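坂の上の手紙

ラティファ・ソリマンがトレラの島の郵便配達を引き受けたとき、前任の人から渡されたのは、革の肩かけ鞄と、雨の日用の長靴と、それから坂の上の家には昼の前に行くこと、という短い書きつけだけでした。長靴は少し大きくて、つま先に新聞紙を詰めて履きました。鞄のほうは肩のところがもうすっかり柔らかくなっていて、前の人の肩のかたちに曲がっていたのですが、ひと月もすると自分の肩のほうがそちらに合ってきたのか、気にならなくなりました。

坂の上の家までは石段が330段あります。これは港の子どもたちが数え歌にしているので、島の人なら誰でも知っている数です。途中に一度だけ平らになるところがあって、そこに水の出ない水飲み場と、誰が置いたのかわからない木の腰かけがあり、ラティファは最初の週は毎日そこで休みました。次の週からは一日おきになり、そのうち、休むというよりも海を見るために腰を下ろすようになりました。よく晴れた朝には、対岸のレルポートの防波堤と、そこから出てくる連絡船がよく見えるのです。船に郵便袋が積まれているのだと思うと、自分がこれから配る次の荷物がもう海の上にあるわけで、なんだか気ぜわしいような、頼もしいような、妙な心持ちがするのでした。

坂の上にはパラスケヴィ・ステルギウがひとりで暮らしていました。70歳です。本人が会って最初にそう言ったのです。まだこちらが名乗りもしないうちに、戸口に立って、わたしは70だから大きな声で話してちょうだい、と言い、ラティファが大きな声で名乗ると、今度は、そんなに大きくなくていいのよ、と笑いました。

「前の人は、読んでくれたのだけれど」

封筒を受け取ってから、パラスケヴィはそれを裏返したり、また表に返したりしていました。目が弱くなっていて、細かい字がどうしても泳いでしまうのだそうです。拡大鏡も持っているし、眼鏡も新しくしたのだけれど、妹の字ときたら昔から蟻が酔っぱらったような字で、あれは目のいい人でも読めやしない、と言います。配達の途中に手紙を読んであげてよいものかどうか、規則の冊子には何も書いてありませんでした。書いてありませんでしたが、昼の前に行くこと、という書きつけの意味はそれでわかりました。昼の前なら、残りの配達は下りの道だけなのです。

そんなわけで、ラティファは台所の椅子に座って、湯気の立つお茶を出してもらい、ニスタードに住む妹からの手紙を声に出して読むことになりました。

妹の手紙は長いのです。たいてい便箋の裏まで使ってあって、それでも足りないと余白に縦に書き足してあり、読むほうは便箋をぐるぐる回さなければなりません。ニスタードの天気のこと、階下のパン屋が朝の四時から粉袋を引きずる音のこと、膝のこと、それから隣の部屋の若い夫婦が喧嘩をして仲直りをして、また同じことで喧嘩をしたこと。そういうことが順番もなく並んでいて、いちばん最後のところに、必ず同じ話が出てくるのでした。

「『ところでお姉さん、お母さんのあれは、やっぱり皮を水にさらすのはひと晩でした』」

読み上げた途端、パラスケヴィは机をぽんと叩きました。

「ふた晩よ」

それは、二人の母親が冬ごとにこしらえていた、オレンジの砂糖煮の話でした。マーマレードと呼ぶ人もいるけれど、うちでは絶対にそうは呼ばなかった、とパラスケヴィは言います。皮を太く切って、飴色になるまでゆっくり煮て、壺に詰め、地下の棚に並べておく。お客が来ると、小さな匙にひとつだけのせて、水と一緒に出すのです。ふたつ出すことはありませんでした。司祭さまが来たときにも、匙はひとつだったそうです。

母親は作り方を書き残しませんでした。姉妹はそれぞれ家を出て、それぞれの台所で、母の味だと思うものを作り続けてきて、もう何十年もたってから、ある冬に妹が送ってきた壺の中身が、自分のとまるで違うことに気がついたのです。妹のほうでも同じことを思ったらしく、それ以来、手紙の終わりはいつもこの話になりました。

「返事を書いてくれる？ いま言うから」

読むだけでなく、書くことになるとは思っていませんでした。けれどもパラスケヴィはもう引き出しから便箋を出していて、ペンも添えて、お茶のおかわりまで注いでいるのです。ラティファは腕時計を見て、鞄の中に残っている手紙の束を頭の中で並べかえ、それから椅子を引き寄せました。

「ふた晩よ、と書いて。それから、元気ですか、と」

「順番は、そのままでいいんですか」

「そのままでいいの」

こうして秋のあいだじゅう、手紙は海を渡って行ったり来たりしました。ひと晩かふた晩かという問題は、そのうち、砂糖の量の問題になり、鍋の蓋をするかしないかの問題になり、それからまたひと晩かふた晩かに戻ってきました。ラティファは自分が書いた返事への返事を読み上げ、その返事をまた書くわけですから、だんだん他人の喧嘩という気がしなくなってきて、夜、下宿の寝床で、でも皮の厚さによるのじゃないかしら、などと考えていることがありました。

下宿はクシュニルという雑貨店の二階で、下の店には石鹸から釣り針まで何でもあります。ある晩、店じまいのあとで帳場を借りて封筒に宛名を書いていたら、店のおかみさんが覗きこんできて、坂の上のね、と言いました。

「うちの母は塩を入れてたよ。ひとつまみ」

「お砂糖に、お塩ですか」

「砂糖に塩だよ。あそこの姉妹に言ってごらん、ひっくり返るから」

ラティファは言いませんでした。言いたくてしかたがなかったのですが、これ以上問題が増えると便箋が足りなくなると思ったのです。

十一月の末に、妹からの手紙がいつもより薄かったことがありました。便箋が一枚きりで、裏は白いまま、余白にも何も書いてありません。ラティファは封を切った瞬間にそれがわかって、石段の下から吹いてくる風の音が急に大きく聞こえました。

「短いのね」

パラスケヴィは目が悪いのに、紙の音だけでそれを聞き分けました。

手紙には、膝の手術をすることになった、と書いてありました。たいした手術ではないのだけれど、しばらく階段がいけないので、冬のあいだは台所にも立てないだろうということ。それだから今年は砂糖煮を作らないということ。最後に、お姉さんのほうが正しかったかもしれません、と一行ありました。

ラティファはそこを読んでから、便箋を畳まずに待っていました。パラスケヴィは窓の外を見ていました。窓の外には物干しの綱と、隣の家の屋根と、その向こうに少しだけ海があります。ずいぶん長いことそうしていて、お茶がすっかりぬるくなったころに、ようやく口を開きました。

「いやだわ」

「手術が、ですか」

「正しかったかもしれません、だなんて。あの子がそんなことを言うなんて、いやだわ」

それから立ち上がって、戸棚を開け、鍋を出しました。底の厚い、持つと両手がふさがるような大きな鍋です。それを流しに置いて、袖をまくりながら、返事を書いてちょうだい、と言いました。

「ひと晩でやってみます、と書いて」

ラティファは、書きかけた手を止めました。

「ふた晩じゃなくて」

「ひと晩よ。あの子の作り方で作って、送ってやるの。作れないんだから、誰かが作ってやらなくちゃ。それでまずかったら、ほらごらんなさいと言えるでしょう」

オレンジは港の市場で買うことになりました。坂を下りるのはよくても上がるのが難儀だとパラスケヴィが言うので、ラティファが配達の帰りに買って、翌朝、手紙と一緒に担いで上がることにしたのです。妹の昔の手紙を引き出しの奥から全部出してきて、砂糖の分量が書いてあるところを探すのに、まる二日かかりました。あの蟻の字を一通ずつ読み返しているうちに、パン屋の粉袋の音がまだ三時からだったころの手紙や、隣の部屋に若い夫婦ではなくておじいさんが住んでいたころの手紙が出てきて、そのたびに読むのが止まってしまうのです。ようやく見つけた一行には、皮と実を合わせて1375グラム、砂糖も同じだけ、と書いてありました。

「なんて半端なの」とパラスケヴィは呆れました。「お母さんは秤なんか使わなかったのに」

「妹さんは、量ったんですね」

「量ったのねえ。あの子、量ったんだわ」

そう言ってから、その便箋を手の中で何度か撫でていました。お母さんが作るそばで、妹がこっそり秤にのせていたのか、それとも大人になってから、何度も何度も作り直してたどり着いた数なのか、それは手紙には書いてありませんでした。

市場でオレンジを選ぶのは、ラティファには案外むずかしい仕事でした。皮を食べるのだから皮のきれいなのを、と言われてきたのに、果物屋の主人は、傷があるほうが甘いと言って譲らないのです。実の甘さは関係ないのだと説明すると、今度は、それなら何の砂糖煮だか言ってみろと言い、坂の上の、と言いかけただけで、ああ、と大きな声を出して、奥から別の箱を運んできました。島では誰もが砂糖煮のことを知っていて、しかも誰もが自分の母親のやり方がいちばんだと思っているのです。買い物をしているあいだに、通りがかりの人が口を出しました。生姜を入れるという人もいれば、月桂樹の葉を一枚沈めるという人もいました。

皮は月の細い晩に切りました。ラティファも仕事のあとで坂を上がって手伝いました。一日に二度あの石段を上がったのはそれが初めてで、腰かけのところで休んでいると、レルポートの灯りがぽつぽつと並んでいるのが見え、夜の連絡船がその前をゆっくり横切っていきました。台所では皮の白いところを匙でこそげ落とすのがラティファの役目で、指の先がしみて、爪の間まで香りが入りこんで、それは次の日の配達のあいだもずっと消えませんでした。手紙を受け取った人が、あら、いい匂い、と言うのです。何軒目かからは、坂の上です、とだけ答えることにしました。それで話が通じました。

水に沈めた皮は、ひと晩だけ置きました。朝になって、パラスケヴィが鍋の前でまだ迷っているのを、ラティファは見ないふりをしていました。もうひと晩、と言いだすかしらと思ったのです。パラスケヴィは濡れた皮をひとつつまんで噛み、顔をしかめ、それからマッチを擦りました。

煮えるまでのあいだに、その日の手紙を読みました。その日はめずらしく妹からではなく、電気の料金の知らせと、教会の屋根の寄付のお願いでした。どちらもラティファが読み上げ、どちらにもパラスケヴィは、はいはい、と返事をしました。鍋の中がふつふつ言って、窓ガラスが曇って、物干しの綱も屋根も海も見えなくなりました。

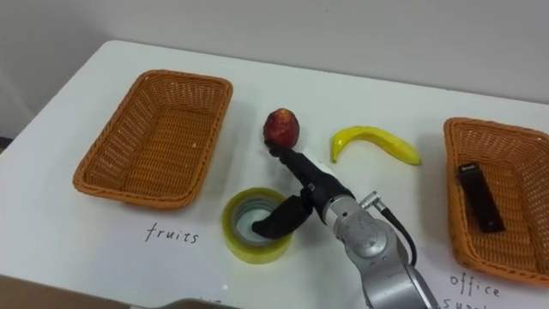

パラスケヴィに言わせれば、砂糖煮というものは作った日に味をみても何もわからないのだそうです。熱いうちは誰が作っても上出来で、冷めれば誰が作っても固すぎる。三日たって、壺の蓋を開けて、最初の匙を口に入れて、それでもまだわからない。わかるのはお客に出したときで、お客が水を飲むまえに、ほんの少し黙るかどうか、そこだけを見ていればいいのだ、と、木べらを持ったまま、ずいぶん長いこと話していました。

「それじゃあ、送ってしまったら、わからないじゃありませんか」

「黙ったかどうか、手紙に書いてくるわよ、あの子は」

壺は二つできました。ひとつはニスタードへ送る分、もうひとつは坂の上に残す分です。送るほうには油紙をかぶせて紐で巻き、その上からパラスケヴィの古い毛糸の肩かけでくるみ、箱に入れて、隙間に新聞紙を詰めました。ラティファは長靴のつま先に詰めていた新聞紙のことを思い出して、少し笑いました。

書き添える手紙は、いつもより時間がかかりました。パラスケヴィが何度も言い直すのです。

「ひと晩でやりました。苦いです」

「はい」

「いえ、苦いです、は消して。わたしには苦いように思います、にして」

「はい」

「それから、階段に気をつけること。膝が治ったら」

そこで止まりました。ラティファはペンの先を紙から離して待ちました。鍋はもう洗って伏せてあり、台所にはまだ甘い湯気の匂いが残っていて、どこかの家の犬が、船の汽笛に合わせてひとしきり吠え、それから静かになりました。

「膝が治ったら、いちどお母さんの台所で作りましょう、と書いて。お母さんの台所って、ここのことよ。書かなくてもわかるけれど、書いておいて」

日付はどうしますか、と訊くと、入れてちょうだい、と言うので、ラティファは便箋のいちばん上に2022年12月6日と書き入れました。これまでの手紙には、日付なんて一度も入れたことがありませんでした。

箱は思ったより重く、石段を下りるあいだ、ラティファは両腕でそれを抱えて、足もとを確かめながら歩きました。腰かけのところで一度下ろし、汗をふき、また抱えなおしました。連絡船の係の人は箱を受け取って、鼻を近づけ、うちでは丁子を入れるんだけどな、と言いました。

返事が来るまでに、ずいぶんかかりました。風が強くて船の出ない日が続いたのです。船の来ない日にも、ラティファは坂の上まで行きました。鞄の中にパラスケヴィ宛てのものは何もなく、行っても仕方がないのですが、昼の前になると足がそちらを向いてしまって、ないんです、と言うために330段を上がり、お茶を飲んで、また下りてくるのでした。パラスケヴィはそのたびに、匙にひとつ、砂糖煮を出してくれました。最初の日、ラティファは口に入れてから、水のコップに手を伸ばすのを忘れていました。パラスケヴィがじっとこちらを見ていたのに気がついて、慌ててコップを取りましたが、もう遅かったようです。

「黙ったわね」

「黙りました」

「苦いでしょう」

「苦いです。でも、あの、もうひとつ」

「ひとつよ」とパラスケヴィは言って、壺の蓋を閉めました。

風がおさまって船が着いた朝、郵便袋の底のほうに、あの蟻の字の封筒がありました。持っただけでわかりました。厚いのです。封筒の口が閉まりきらなくて、糊の上からさらに切手の余り紙で留めてあるほどでした。ラティファはいつもの順番を全部とばして、先に坂を上がりました。腰かけでも休みませんでした。戸口でパラスケヴィが、まだ朝じゃないの、と言いかけ、それから封筒を触って、黙って椅子を引きました。

手紙は天気の話から始まっていました。それからパン屋の話になり、手術をしてくれた先生の靴下に穴があいていた話になり、隣の夫婦がまた仲直りをした話になりました。便箋を回し、裏返し、余白の縦の字を追いかけて、もう紙の端まで来てしまうというところで、ラティファは息を継ぎました。

「『ところでお姉さん、壺が着きました。匙にひとつ食べて、それから水を飲むのを忘れました。お母さんの味がしました。五月には歩けるそうですから、そちらへ行きます。けれども食べてみてよくわかったのですが、あれはやっぱり』」

「やっぱり？」

パラスケヴィが身を乗り出しました。

「『やっぱり、ふた晩でした』」

しばらくして、パラスケヴィは引き出しから便箋を出しました。お茶を注ぎ、ペンを添え、そうしてラティファの前の椅子に腰を下ろすと、いつもの声で言いました。

「ひと晩よ、と書いて」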